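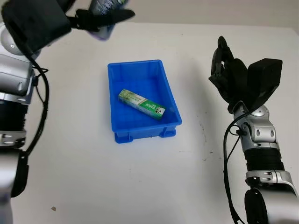
Small things for the bathroom and the kitchen are difficult to store, and we get many questions about it in our shop. People buy one big box with a lid, and after one month everything lies on the bottom and must be searched for by hand. The Davetti tray is made for the opposite way of keeping things. It is low and open, and what you put in it remains visible from above. A toothpaste carton lies flat on the floor of the blue tray with free space on every side, so you can judge how much more will fit. The printing on the carton can be read without lifting it.

December
By Iraklis Tzavaras, Nistbridge
Shares 6 | Comments 2

The tray is one piece of plastic, 40 cm long, 234 mm wide and 75 mm high, with the feet included in the height. The weight is about 600 grams. We carry it in blue, and for the moment only in blue. Davetti has also a gray one in the catalog, but the factory did not yet send it to us and I do not want to promise a month.

The walls open a little toward the top. This is useful when the tray is empty, as several of them go one into another and take little place in the closet. It also means that the floor is smaller than the opening. If you want to put tall bottles in straight lines, please measure at the floor and do not use the size of the rim.

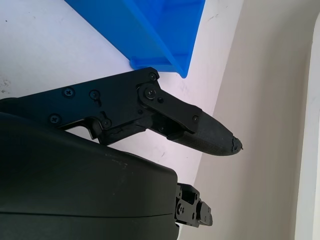 White tabletop in our product room, Preltcombe.

I recommend to put the tray on a hard, level surface. A table or a shelf is good. On a wire shelf the small feet can go between the wires, and then the tray stands crooked. Some customers put a thin board under it, and this works well. For a drawer, check the inside height first, and remember that a drawer front is often higher than the real space behind it.

The floor has a grid of small ribs. Soap and sponges do not lie in their own water so much as they do on a smooth floor, but there are no holes, and the water must be poured out. For cleaning, use warm water, dish soap and a soft brush. The brush is better than a cloth, which does not reach well between the ribs. Please do not use the dishwasher. We tried it with two trays, and one of them came out with a bent side.
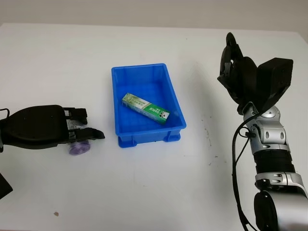

Davetti tray in blue, with a DARLIE toothpaste carton inside.

The rim is rolled on all sides, so there is no sharp border against the fingers. You can take the tray by the two short ends or by the long sides. When it is full of heavy things I prefer the short ends, with both hands.

How to divide it is your decision. Davetti does not make dividers for this model. At my home we use one tray for new toothpaste, brushes and soap, and a second one for batteries and tape, and no divider was needed. In a kitchen it is good for tea boxes and for small bags of spices. For flour or sugar in open paper bags I would take something with a lid. 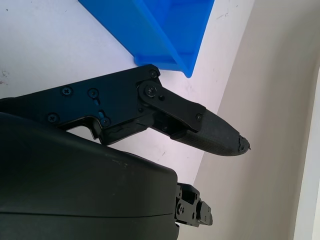
Photo: Nistbridge / I. Tzavaras

Compared with the Alexiou tray, which we also sell, the Davetti is lower and the floor is stiffer. The Alexiou has handles cut in the sides and is the better choice if you carry it many times in a day. For a shelf where it stays mostly in the same place, I would buy the Davetti.

Orders are packed in Preltcombe and leave the next working day if they come before noon. Trays are sent one inside the other with paper between them. If a tray arrives with a crack in the rim, write to us with your order number and keep the paper and the carton until we answer. Light scratches on the underside of the feet come from the stacking at the factory and are not covered by the exchange.

2 comments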